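About Prurkano

Prurkano helps small manufacturers, cafés and labs plan and budget for robot equipment. We don't sell arms or grippers, and we take no commission from anyone who does. Glenys Cadwaladr started the business in Bondham, and there are now four of us.

What we do

We look at the job first, then the floor space, power and staff time. You get a written budget covering purchase, fitting, training and spare parts — with lease costs beside it if you want them. Most plans take three weeks. We have finished 72 so far.

Trying the work before you buy

Small handling jobs are tested on a bench, using cups, lids, strips or your own parts. Your staff are welcome to come and watch.

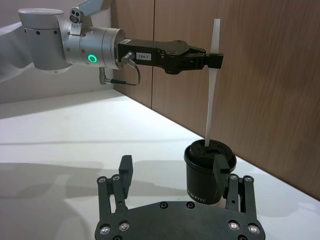 Fees and bookings

A first site visit is $269 and comes off the price of a full plan. Bookings for October are open.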